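About Us

Ristavance looks after hand-held grippers. We set them up, check them, fix them when they stop behaving, and hand them back to the people who spend their days recording with them. It's a small corner of the robotics world and we love being in it!

Njoroge Massawe and Hrefna Juhl started the shop after years of repairing arms and conveyors at Bukano. Hrefna had a habit of taking home the broken hand units that other teams had given up on, and by June of that first year her kitchen table had so many of them on it that the two of them rented a room. We've moved twice and grown since then, and the work is still mostly what it was at that table: cables, screws, marker faces, and a lot of patience.

A pair of grippers comes to us as a pair and stays that way. Left and right get the same job number, the same tray and the same technician from start to finish. Chiyo Hosoda does most of the intake. She opens and closes each jaw slowly, listening more than looking, then writes down whatever she finds before she touches a single screw. (Her notes are famous here. Some of them run longer than the repair.)

Then come the markers. The cubes on a gripper are what the tracking software goes by, so a scuffed face or a cube that has crept a little on its mount can spoil a whole day of recording. We clean the faces with a dry cloth, check every cube against a jig that Tatu Mohamedi built, and replace any face with a lifted corner. Tatu's jig is on its fourth version and she's already talking about a fifth!
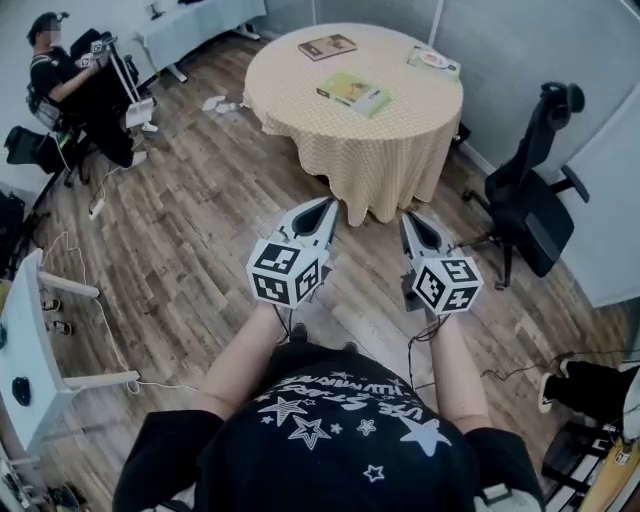
Piyumi Jayawardena

I run the floor sessions, and they're my favorite part of the job. Bench numbers are great, but a gripper has to work in somebody's hands, in a room with tables and chairs and other people in it. So before a set goes back, one of us stands up with a gripper in each hand and goes through the motions: hold both out level, turn the wrists, bring the two together, reach, come back. I watch the tracking and call out anything that jumps. If the left one drops out every time the wrist rolls, we know which cube to look at first.

We use ordinary things for this, like a round table with a checked cloth on it and a few books on top. Books are wonderful test pieces. They slide, they flop open, and the covers are all a bit different to grip. I've tried blocks and plastic cups, and I keep going back to books.

Cables get their own check. The short leads under a gripper take more punishment than any other part, and a connector can look fine on the bench and cut out the moment an arm swings. We bend every lead by hand while it's live. If it flickers even once, it goes in the bin and a new one goes on. Last year we put on 244 new leads, and I think I personally swore at 17 of the old ones.

After the floor session the grippers go back to the bench for one last calibration. Njoroge or Hrefna signs the sheet, whoever didn't do the repair, and the sheet travels with the pair so the next technician can see what we found and what we left alone.

These days we have 70 pairs under regular care. The biggest group belongs to Zallano, who were our first customer and still send us their oddest problems, and the newest come from the training lab at Ndung'u. We enjoy both kinds of phone call: the long one about drift that only shows up in the afternoon, and the short one that goes "it fell off the desk."

If you'd like to see how we work, visitors are welcome on Saturday mornings. Bring a gripper that's been bothering you and we'll take a look at it together. The coffee is strong, Chiyo will want to hear the jaw, and you'll probably be asked to stand up and try a pair yourself. Ring the bell at Unit 804 and give us a minute to get to the door.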